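물때와 얼룩, 겨울 오기 전에 한 번씩 손보기

날이 쌀쌀해지면 저는 괜히 부엌 구석구석이 눈에 들어와요. 12월이 되면 김장이다 손님이다 정신이 없으니까, 그 전에 천천히 하나씩 닦아 두는 편이랍니다. 오래 해 온 방법들이라 대단할 건 없지만 차 한 잔 옆에 두고 편하게 읽어 주세요!

조리대 닦기 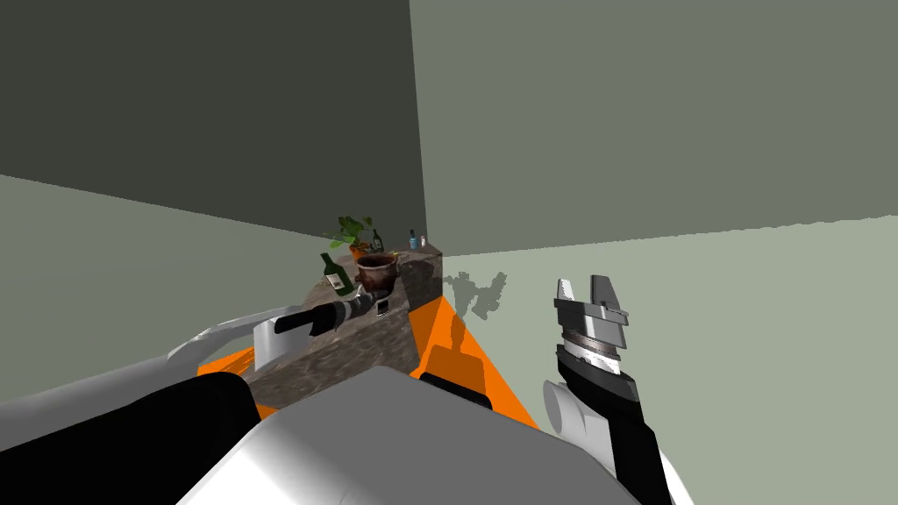 조리대는 미지근한 물에 중성세제를 2방울만 풀어서 닦으면 충분해요. 식초가 좋다는 말을 듣고 저도 한동안 열심히 썼는데, 천연석에는 산성이 좋지 않다고 해서 그만두었어요. 특히 갈색과 회색이 얼룩덜룩 섞인 화강암 무늬 상판은 기름 자국이 무늬에 묻혀 잘 안 보이거든요. 그럴 땐 손바닥으로 한번 쓱 쓸어 보세요, 끈적한 자리가 금방 느껴진답니다. 조리대 위에 초록 잎 화분을 올려 두는 분들은 화분 밑도 꼭 들어서 닦아 주시고요(물 주고 나면 그 밑에 동그란 자국이 참 잘 생겨요). 마른행주로 마무리하는 것도 잊지 마세요.

벽에 튄 기름

벽은 욕심내서 박박 문지르면 그 자리만 번들거려요. 따뜻한 물 한 컵에 베이킹소다를 조금 풀고, 부드러운 천을 꼭 짜서 톡톡 두드리듯 닦아 주세요. 페인트 벽이라면 안 보이는 구석에 먼저 시험해 보시고요. 저는 Poltwood 극세사 천을 쓰는데 100번 넘게 빨았는데도 아직 쓸 만하네요.
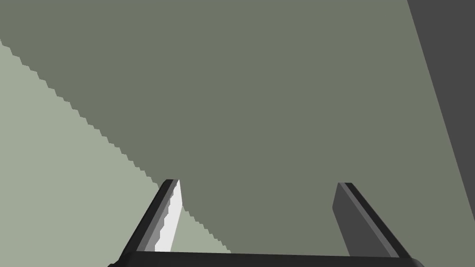

행주 삶기

행주는 과탄산소다 한 숟갈을 넣고 10분쯤 약한 불에 삶아요. 넘치기 쉬우니 냄비는 넉넉한 걸로 쓰고, 창문도 열어 두세요. 알루미늄 냄비는 까맣게 변하니 피하시고, 다 삶은 뒤에는 맑은 물이 나올 때까지 헹궈서 볕 드는 데 널어 주세요.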